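Capítulo 7
¿Y la colada, para cuándo?

Te confieso que empecé a escribir este capítulo delante de una montaña de ropa sin doblar. Llevo años leyendo que las máquinas van a librarnos de las tareas de casa, ¡y ahí seguía la montaña! En los seis capítulos anteriores hemos visto brazos que sueldan, atornillan y paletizan sin despeinarse. Ahora toca lo difícil: una toalla, un visillo, una camiseta del revés.

Una caja se deja agarrar casi siempre igual. La tela no: se arruga, se escurre, esconde sus propias esquinas. En junio pasé unos días en el taller de Todholm, donde la gente de Zedel probaba su sistema Calimlim con 2000 prendas. Dobló bien 1227, que me pareció una barbaridad (para bien), hasta que vi los tejidos calados. Con esos, la pinza cogía dos capas, o ninguna, y vuelta a empezar. Yo tardo 20 segundos en doblar una funda, y eso que lo hago fatal.

Fíjate también en las puntas de los dedos. Cuando el material de contacto se desgasta, el agarre cambia, y un programa ajustado con dedos nuevos puede fallar con los viejos. 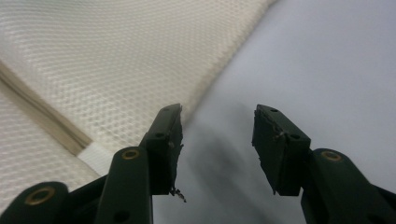

En la lavandería Flollska me replicaron que a ellos les da igual que la máquina doble, que con que les separe las sábanas de las fundas ya firmaban mañana mismo. Y me dejaron pensando, porque separar también exige encontrar un borde y tirar de él sin llevarse lo de al lado. Por ahí vamos a empezar, por el borde.

7.1 Encontrar el borde de una tela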